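Review: the Canpolat table, honey top and white legs, after 14 months of use
Posted 28 December 2018

I bought this table in October of last year, so I think I can now say something more useful than the people who write their opinion on the day of delivery. I read many of those before I decided, and most of them only said that the box came fast.

First, what it is. Canpolat sells it as a "table for every room", and it comes in one size only, with a rectangular wooden top in a light honey colour and white legs. There is also a version with black legs, but the shop had none. I paid 477 for it together with delivery, and the shop gave me back 2 because I carried the old packaging to them. I do not know if they still do this.

I needed a work table, not a dining table. I cut paper and card, I tape things, I wrap parcels, and at weekends my nephew makes his school models on it. My previous table was the Omex folding one. It was lighter and much cheaper, but it moved when I pressed on the knife, and after two winters one of the hinges became bent. So I wanted something that stands still.

Assembly

The top arrives in one piece, and the legs are in a separate box with the screws and a small key. The instruction sheet has only drawings. They are good drawings, except for number 5, where it looks as if the leg must be turned the other way. I did it this way, then I had to take it off again. My neighbour Hüsnü Yaman, who has built more furniture than me, looked at the same drawing and made the same mistake, so I do not feel so bad.

Please put a blanket on the floor before you lay the top on it face down. I used the big sheet of cardboard from the box and there was a staple in it. The scratch is short, but I know where it is.

With two persons the work took us 77 minutes, and this includes tea. Alone I think it is possible, but holding the leg straight while you start the screw is not comfortable. The key in the box is made of soft metal and it was already rounded at the third leg. I finished with my own.

The top

This is the best part. The grain is quiet and the colour is warm without being orange, which was my fear from the photographs in the shop. In the evening with the lamp on, it looks almost yellow. In the morning it is paler. White paper is easy to see on it, and so is a pencil line, and if I drop a small screw I find it quickly.

The finish is smooth and has little shine. Masking tape comes away from it cleanly if I remove it on the same day. Once I left a strip for a whole week to mark the middle of the table, and it left some glue behind. Warm water and a little dish soap took it away, but I had to rub for a long time. With parcel tape I would not try this at all.

Hot cups are a different subject. The sheet says to use a mat, and I believe the sheet now. There is one pale ring near the corner. I put Clirnura furniture wax on it, as my friend Tülin Ersoy suggested, and the ring became weaker but it did not disappear. Tülin has the same table in her hall with a plant on it, and she tells me hers looks like new. A plant does not drink coffee, of course!

I do not cut directly on the wood. I have a Pandero cutting mat, and it lies flat and does not slide. If you are planning to work without a mat, I think you should look for a harder top than this.

The legs and the floor

The legs are white and they stay white if you wipe them. Shoes leave grey marks near the bottom, mostly on the side where I sit. A damp cloth is enough.

Our floor is made of long planks, laid diagonally, in a mix of browns and greys. I was worried that the table would be one more kind of wood in a room which has already too many.
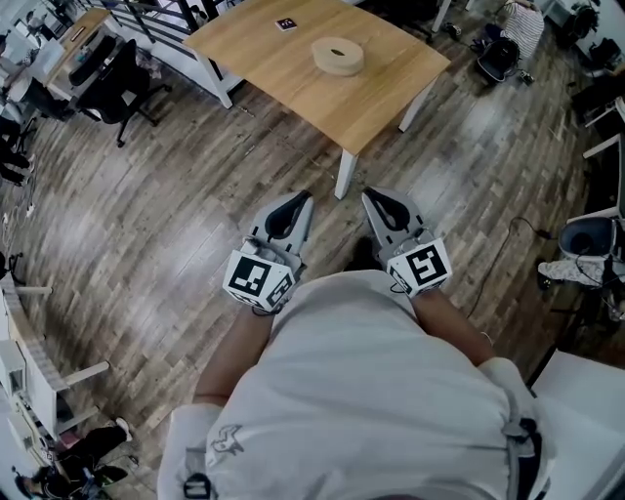 In fact I like the two together. The floor is darker and more restless, the top is light and calm, and the white legs keep them a bit apart from each other. If your floor is very yellow, perhaps take the black legs, if you can find them.

A more serious point is the feet. They are hard plastic, and on planks they make an ugly noise when you push the table. I glued felt pads under them in the first week. The pads must be changed from time to time, they collect dust and then they are worse than nothing. For this price Canpolat could put felt in the box.

Does it move when I work? Very little. If I lean on one corner with my full weight, I can feel a small movement, and then I know it is time to tighten the screws. I have done this three times in fourteen months. The Omex needed it almost every Sunday.

The manufacturer gives 70 kilos as the maximum load. I never came near to it. Please do not stand on it to change a bulb, even if you are light - the load is meant to be spread over the whole top.

What I miss

A drawer. Even a thin one, for the knife, the ruler and the pencils. Now these things live in a box on the shelf and I get up ten times in an afternoon. I asked the shop if there is one to add later and they said no.

I would also like rounder corners. They are not sharp, but my hip has met them.

Would I buy it again? Yes, for the same use, and I would ask for a better key and bring my own blanket. For a family that eats hot food on it each day, I would look at something with a stronger finish. I give it four stars from five. The missing star is half for the feet and half for the ring, and the second half is perhaps my own fault.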